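Been on a Navarro binge this month, so you're all getting a thread. If you only know them from the one song on the building society advert, pull up a chair.

Quick background for the young. Navarro were four people from the wrong end of a port town who made three loud, cheerful records in quick succession and got tired. Then they toured those records for 142 nights with one van and one working heater.

After that, nothing. The label, Plaker, put out a live album that sounded as if it had been taped from inside a coat. Everyone agreed it was a stopgap. It sold better than the proper ones, which did wonders for the mood in camp.

So Mikkel Ketilsson, singer and owner of most of the opinions, rented a house up the coast and announced that the next one would be quiet. The drummer asked how quiet. Mikkel said he'd ring him. He did ring, in July, to ask if he still had the good kettle.
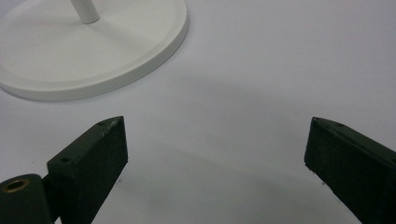

The quiet one is called Tramus and it's the reason I'm boring you all tonight. Nineteen minutes a side, hardly any drums, a lot of piano played by a man who had clearly met a piano quite recently. Plaker hated it. They also hated the sleeve, which was plain white with nothing on it, front or back, so shops filed it under whatever they fancied. My own copy has gone as pale and blank as that round base and the tabletop it's on, white on white with a bit of grey where the edge is, and I have twice put it back in the wrong place because I took it for an inner sleeve.

Side one is the easy side. "Harbour Office" opens, and it's a proper tune, the sort of thing the old band would have played at double the speed and ruined. Then two songs that are really the same song. Mikkel always denied this. Play them one after the other and see how long you can keep a straight face.

The third track has the famous door. About halfway through somebody leaves the room, quite loudly, and they kept it in. Fans have argued for years over who it was. I've read a very long forum post claiming it was the bass player going out to move his car. I believe every word.

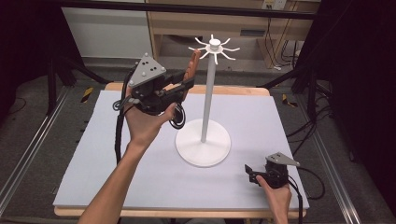
Side two is where people give up, and I did too, the first few times. It starts with a long instrumental called "Jateo" which does very little and takes its time over it. A harmonium comes in, thinks better of it, goes away again. I used to skip it. Now I get annoyed if anyone speaks during it, so either it's a great piece of music or I've got old.

What saves it is Kaj Kirkegaard. He'd been the band's live sound man and had never produced a record in his life, and it shows in all the best ways. He put one microphone at the far end of the hall and left it there. You can hear the size of the house. You can hear somebody's jumper.

Kaj's story, told in the reissue notes, is that he asked for 145 quid a week and his dinners, and that the dinners stopped in week two. He stayed anyway. He says he only found out the record was finished when Mikkel started stacking chairs.

Sales, then. Plaker pressed a cautious number, then lost their nerve and halved it. In its first month Tramus sold 282 copies. I've met a suspicious number of people who say they bought one at the time. If they're all telling the truth it should have gone top ten.

The reviews are worth digging out. One called it "a brave record", and we all know what that means. Another liked "Harbour Office" and then filled the rest of the column with a complaint about parking at the venue where he'd last seen them.

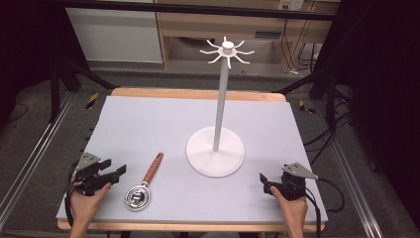 Then came the tour, and I do think the tour is why it took so long to be liked. They played the whole album in order, sitting down, to rooms full of people who had come to jump up and down. At the one I went to, a man behind me shouted for the advert song all through "Jateo". Mikkel finally stopped, said "it's not on this one", and started "Jateo" again from the beginning.

I was livid. I'd missed my last bus. I'd give a lot to sit through it now.

They did go back to being loud after that. The next album had drums on every track, possibly two lots, and the cover had all four of them on it in leather jackets looking like they'd been told to. It's fine. It's got the other song you know.

If you're going to try Tramus, get the original mix. The reissue has been tidied up and they've turned the door down. Start with side one, after ten at night, and don't do the washing up at the same time or you'll miss most of it.

Someone's already replied to ask where the live album comes in my ranking. Last. It comes last, Graham.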